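**Week 6 notes: grasp planning when you can't see the bottom of the pile**

Okay, so this week we leave tabletops behind and stick the arm inside things. Read the Mirnard planner chapter before lab if you can (the first half is enough, the math at the end comes back in August).

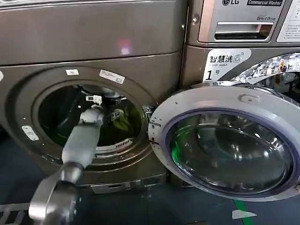

Planning into a drum is a narrow passage problem. Random sampling hates it, because nearly every pose you draw lands in metal. Once the wrist is at the rim and the fingers are up near the top of the drum, with the green fabric below them, there are very few ways left to move the elbow! I ran plain sampling with a budget of 1,000 poses and kept 187 that were collision free. Then I seeded the sampler along the drum axis and life got a lot better. Try both in Kitard and compare.

Perception next. Depth on shiny curved metal is noisy, and the tinted door glass is worse, so please don't trust a raw point cloud. My recipe:

- mask the rim first, fit a circle, take the axis from that
- throw out any depth point behind the fitted drum wall
- segment cloth by color only after the two steps above
- pick a grasp point on the highest fold, then replan from the rim

Color alone will bite you when one load mixes a big green bundle with a white patterned piece near the lip. Poojary's segmenter likes to split those into two targets, and then you have to decide which one goes first. I go for whatever is closest to the opening.
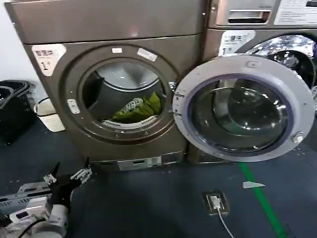 One student asked whether the open door should go into the collision map as a fixed object or get re-estimated every cycle. Re-estimate it, but slowly! I update the door at 10 Hz and the arm state much faster. Cluron has a flag for this, `door_dynamic`, off by default.

For Friday: log 20 planned approaches, with and without the seeded sampler, and bring your failure cases.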